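How to Dry Washing Indoors Through a Damp Winter

By Margareta Matei, February

We moved to Brekport for the sea air, and there is certainly plenty of it, most of it wet. After a few winters in a small flat with no garden I've worked out a way of getting the laundry dry without the place smelling like an old tent.
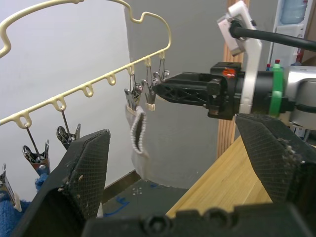
How long should washing take to dry indoors? Overnight is fine for thin cottons, and anything still damp after a full day needs moving somewhere airier.

Start at the machine. Run a second spin on everything except woollens and delicates (it only adds a few minutes, and you'll feel the difference in the weight of the basket). Give each piece a good hard shake as it comes out, which saves ironing too.

Next, choose one room and keep to it. Mine is the box room. Shut the door, open the window a hand's width and set the airer well away from the wall. If you have a dehumidifier, close the window and put it on instead, with a bit of clear space all round it.

Now for the hanging. Leave a gap between things, even if it means doing half a load! Jeans go inside out with the pockets pulled free, shirts on proper hangers with the top button done up, and towels over two rails so that air can get up the middle. Socks are happiest hung singly. After 6 hours, turn anything thick and swap the outside pieces with the inside ones.

My neighbour Dela Sulemana swears by a small fan on its lowest setting, and I've come round to it, especially for bedding. Check the seams and waistbands before you fold anything away, as they're always the last to dry.

Contact Margareta | © Margareta Matei | Back to top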